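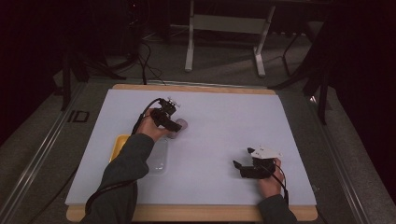
Magnus Niven thinks the whole thing would go faster with a spoon. He wrote to tell me so in January, in reply to a cheerful little update I had sent to everyone who shares the workshop, and his full argument ran to one more sentence: by the time you have taught a machine to put something away, you could have put it away yourself, had lunch, and put away the lunch.

I've been composing my answer ever since. It has gone through several drafts, most of them written in my head while tightening something, and I'm publishing it here partly so I can stop.

First, the concession. Magnus is right about the time. I have been building a pair of hand-held grippers since last fall, and in that period I have personally moved small soft things into containers more often than a person should after the age of three. If you charged my hours at what the workshop charges for the laser cutter, each of those things would now be worth more than my car. My car isn't much of a yardstick, but it does start in the cold.

The project is called Haldane, for no reason that survived the first week. The idea is simple enough to explain at a party, and I've cleared a few corners of a few parties explaining it. You don't begin with a robot. You begin with the robot's hands, and you hold them yourself. You squeeze, they squeeze. You do the chore over and over with these clumsy black fingers in place of your own, and the record of all that becomes the thing a robot can learn from later. The robot itself, which I call Jadow, is at present a list of parts and a shelf with nothing on it.

What I didn't expect was how quickly the grippers would make me stupid. I have had hands my whole life and thought of them as sort of a default setting. Then I gave up four fingers and a thumb on each side for two rigid prongs, and found I couldn't pick up a foam plug without planning it. Where do I come in from? How hard is too hard? If the left one is carrying, what on earth is the right one supposed to be doing? Mine mostly hangs around near the table, open, like a man at a wedding who doesn't dance.

I think this is the best argument for building the thing at home, and it's the one that never makes it into the brochures. People who buy automation tend to believe that the simple jobs are simple. The trade magazines believe it too. There's a certain kind of article, always with a blue picture on top, in which tidying and sorting and packing are called "low-skill tasks," and I would like to hand the author a pair of my grippers and a soft object and go get a coffee. I'd be back in 65 minutes. We could talk about low skill then.

My aunt packed candy for a company called Grarnero when I was a kid. She was fast, and she was bored, and she could hold a whole conversation about her sister-in-law without once looking down. I used to think the boredom proved the job was easy. Now I suspect she had got so good at something hard that it had gone quiet on her, and she was paid as if it had never been hard at all. I don't know what to do with this thought except to have it, usually around the point in the evening when my wrists start to complain.

Magnus would say, and did say when I tried this on him by the bandsaw, that I had spent a winter discovering that my aunt was good at her job, and that I could have called her. Fair. I did call her. She asked if the robot would be able to do cherries.

Then there's the money, which he hasn't raised, out of kindness or because he hasn't seen the receipts. The first pair of fingers snapped. The second pair didn't snap but flexed so much that everything I pinched rotated slowly to face the floor. The cables are an ongoing negotiation. Each gripper has one, and each wants to be wherever my wrist is going next, and I have tried clips, tape, a sleeve with a loop sewn on, and swearing. Long sleeves help a little. Swearing helps about as much.

You can buy your way out of most of this. Tenari will sell you a finished pair in a padded case, and I've read their page so many times that the site has begun to greet me with discounts. I'm told they work beautifully. I don't doubt it. But a person who unpacks a working pair learns how to use them, and I'm not sure he learns why the fingertips are the shape they are. I know why mine are. I know it because of version 2, which could lift anything in the workshop and let go of nothing.

I should be careful here, because the home builder's great weakness is turning every failure into a character-forming experience. Some of mine were only failures. The weekend I wired both sides backward taught me to label wires, a thing I had been told by my father, two teachers, and the inside of a fuse box. There was no wisdom in it. I just lost a weekend.

Still, I'd rather have this stuff figured out in shared workshops as well as in the places with lobbies. When the people who build a machine also have to do the chore, a thousand times, with their own tired arms, they come away with some respect for the chore. I have a sheet taped to the wall with the tally on it, and the target at the top says 1000, and I'm nowhere near it. Somewhere on the way there I stopped thinking of the job as the thing I was getting rid of. I got picky about it. I have opinions now about the angle of approach to a tray, and I've caught myself using them at home on the silverware.

So, Magnus: yes, a spoon. A spoon would be faster, it would cost less, and it has no cables. I tried it after you wrote. I got everything into the container on the first go and stood there with the rest of the evening in front of me. Then I put the spoon back in the break room and picked up the grippers again.

You still owe me the 4 mm hex key, by the way. The left one is coming loose.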